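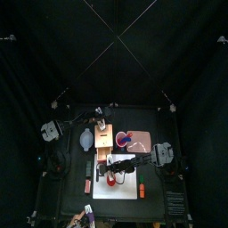 Black fabric on the sides, dark tabletop

Best way to stop light reflecting in a small hobby corner?

I have a corner of my basement in Grastville set aside for sorting and small woodwork. The ceiling lamp bounces off the white walls and gives me a headache after 30 minutes. Renting, so no paint. Would dark cloth help, and what kind holds up?
pateo79

Cloth works fine. I hung black cotton in January on two tension rods and the glare was gone the same day. Wash it first or it sheds lint on everything. Buy more than you measure – mine shrank and I had to go back for another 2 yards. Cost me 40 dollars in total.
Tarawneh

Change the bulb. Cheaper.
odeo_k

Adding to the cloth answer. Once the walls are dark you will want your parts in something pale, or you lose sight of them. I switched to light wood boxes, one open for what I'm using and one with a lid for the rest. Sand the inside edges before you put anything in them. 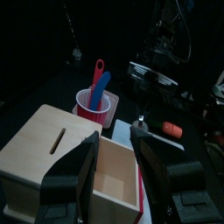
Open box and closed box with a slot in the top, both pale wood

Keep the cloth well away from the lamp too. Mine is clipped back on that side.
grastville_shed
2021-04-26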